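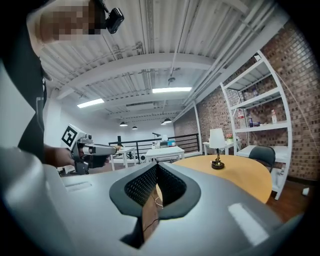 Raritz runs its gripper test room on the upper floor of an old brick building, up one flight of outside stairs. Four of us went in August, all from the same integrator, to try the hand-held grippers before deciding which ones to order for our own data collection work. We had from 1:00 until a little after 4:00.

Védís Kirkegaard met us and handled the introductions. She manages the test room and had two models out, the Laton and the Hillar. Both are trigger-operated and carry a camera, and both record to the same controller, so the files can be compared directly. Raritz also sells a wrist mount that puts either one on an arm. We had asked about that in advance, but the mount was out on loan and we only saw the drawings.

The first hour was handling. Each of us picked up a small box, moved it across a table, put it down and did it again, 50 times with each model. The Laton is the lighter of the two and the trigger has a short pull. The Hillar has a longer pull and more resistance at the end of it, which made it easier to hold something halfway closed. Lionel Coste, who does most of our recording, preferred the Hillar for that reason. I got tired faster with it and would want to try it for a full shift before I agreed with him.

Tracking came next. Raritz uses printed square markers for position. Védís had us turn our wrists as far as we could in each direction while she watched the log. Dropouts were rare with slow movement. With fast movement we lost the marker several times, mostly when a forearm got in the way. She said customers usually fix this with a second fixed camera and recommended one high on a side wall.

We then moved on to desk objects. This was the part I had come for, as most of our customers want office and household tasks before anything industrial.

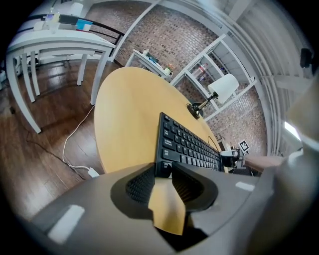
A keyboard is a hard thing to pick up with two fingers. It is wide and low, and if you take it from one end the other end sags. We tried it from the short side and from the long side. Two people with one gripper each had the best results, and one person with a gripper in each hand was close behind. Cables were worse. A thin cable lying on a tabletop has to be pinched right at the tips, and the Laton let go of it more often than the Hillar did.

The finger pads come from a supplier called Grímsdóttir and can be changed without tools. Raritz quotes a pad life of 60 hours of recording, depending on what you handle. Replacement pads are sold in pairs.

The price for the Laton set, with controller and one spare pair of pads, is $2,590. The Hillar price depends on the camera, and we are waiting for the quote. Delivery on either is currently five weeks.

Some points we wrote down for the office:

The wide lens sees a lot of the room, so plan what is on the shelves before you record.
Bring your own objects. We wished we had brought our sample parts.
The handle comes in one size. Lionel has large hands and found the Laton tight at the trigger.
Calibration has to be repeated whenever the camera is removed.

We have asked to borrow one Hillar for two weeks. Védís will let us know when the next one comes back.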